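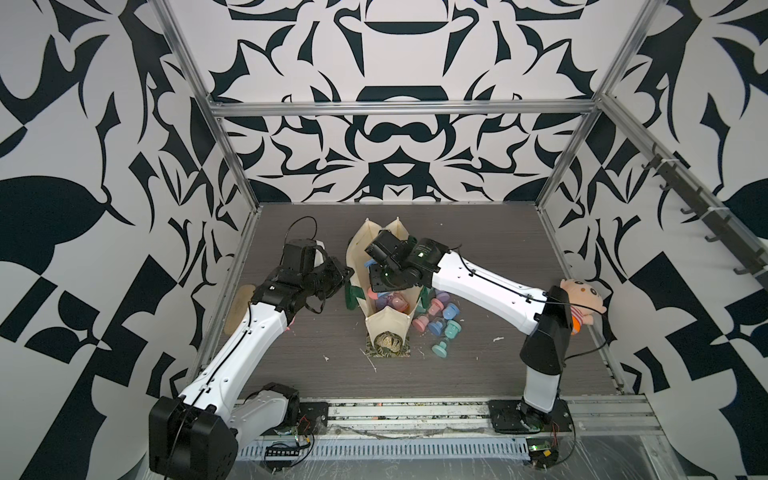
About Flurkeck

Hi, and thanks for clicking over! Flurkeck is a small animal park on the edge of Redmont, and we've been looking after critters that needed a place to go since a very snowy January, back when the whole outfit was a rented barn, three goats and a blind pony. I get asked to "tell the story" at pretty much every birthday party we host, so I finally sat down and typed it out.

We have 85 animals at the moment. Most of them came from zoos and petting farms that were closing or cutting back, and a fair few came from people who bought a baby something-or-other and then found out how big it gets. (Please don't buy a pig because somebody told you it would stay small.) The emus are the first thing you'll hear on the way in from the parking lot. After that come the goat yard, the porcupines, the otter pond and the long row of aviaries my family built one at a time over a lot of weekends.

The otters are what everybody wants to see, so let me save you some trouble -- they eat at 11 and again at 3, and in between they sleep in a heap where you can't get a decent look at them. The tortoises only go out on the grass when it's warm. If it's chilly, ask at the gate and we'll let you into the tortoise house for a peek.

We're not a big zoo and we don't want to be one. No elephants, no big cats, no train ride. We're licensed and inspected, our vet comes by every other week, and the animals all have an indoor space they can go to whenever they've had enough of people. Sometimes that means you'll stand at a fence looking at an empty yard for a bit. Come back after lunch!

School groups are a huge part of what we do. Over 2,000 kids came through last year, mostly second and third graders, and we can take up to 47 on one visit. We split them in 2 groups, so one is out walking the loop with a guide while the other is in the classroom handling feathers, shed snake skin and the world's most patient hen. Teachers get in free. Bring boots if it's rained, the low path by the pond gets really muddy.

Our hay and most of our produce come from Zacharopoulos Farm just up the road, who also lend us a tractor when ours quits, and the new fencing around the emu run was put up by Jevero at cost. We couldn't have managed it otherwise, so thank you both, again.

The park is open from 10 to 5, April through October. In winter we only open for booked groups, but the animals still eat, so if you'd like to help with hay or vet bills there's a jar at the gate and a mailing address on the Contact page. Dogs have to stay home, sorry -- the porcupines get upset and then everybody's day is ruined.

Page updated 2004-05-10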